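Brick cell, Heltberg gripper, February, after lunch

Log from this morning says 102 picks since pads were last cleaned, 10 drops. Too many. Danica H. reckons pads, I reckon the wrist camera exposure. Did pads first as it's quicker.

Wiped both with a damp cloth, then dry. Ridges were full of lint. Left pad had crept on its finger, pushed it back and nipped up the screw. Don't overtighten, the finger plastic gives. Re-homed, opened to 86 on the Vadach panel, looked square enough.

Then camera. Glare off the tray floor is bad, right where the fingertips sit at approach. One end of the brick nearly washes out.
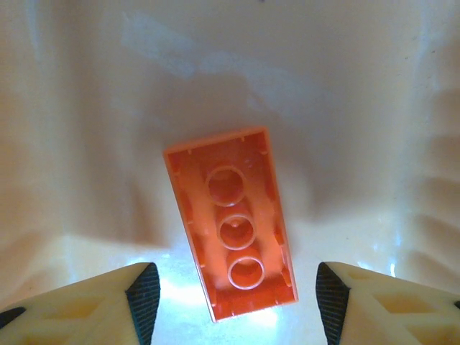

Tray, orange brick hollow side up, fingers open. Note hot spot between the pads.

Tried exposure down two steps, orange end came back a bit but shadow side goes muddy. Needs a diffuser on the lamp realy. Asked Forsberg for a sheet of the frosted stuff.

Table pile is a different problem. Cloth is matt enough but the pattern upsets the segmenter, fern bits get flagged as edges. Also bricks on their sides, grip width comes out wrong.
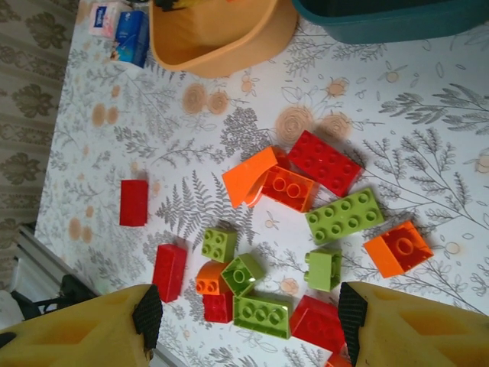
Table pile from wrist cam, red / orange / green, several on their sides.

Counter at 2,659 when I stopped. Zero it before next run!!

To do: plain cloth, diffuser, order spare pads (Zitness, same part as befroe). Danica to redo hand-eye calibration, bracket screws got touched.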